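Lerken Curtain Panel, white
Sold single. Rod pocket top, unlined, machine wash cold.

New batch in from Dendurside, cut and hemmed in our own workroom. Same cloth as last year, slightly wider hem. Lets the daylight in, keeps the neighbors out. Not a blackout! If you need dark, get the Cliranus lining and clip it behind.

Width 76 inches per panel. Most windows want two. Go generous, a skimpy curtain looks like a bedsheet.

Care: wash before hanging, it will shrink a bit. Warm iron while damp. No bleach, no dryer sheets. Creases from the packet drop out in a few days, or steam them if your in a hurry. 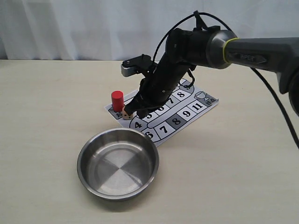
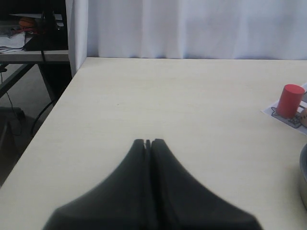 White curtain behind a pale tabletop, both photos.

Hemming: free on orders of 6 panels or more, otherwise small charge. Send the finished drop, floor to rod, NOT the window height. Measure twice please. Dorota Urbańczyk does all the hems and she can't put cloth back on.

Hemmed panels can't be returned. Unhemmed ok within the month, in the bag, unwashed.

Rods and rings sold separately. The Le Roux rod fits the pocket, the thick one does not. Ask for Waldemar if you're not sure which you have.

Stock on 29 August 2021: 1,243 panels white. Ivory is out untill September, no waiting list, just check back.

Trade orders (hotels, rentals etc) email Aldana Espinoza with the drop and the quantity. Swatches free, one per address.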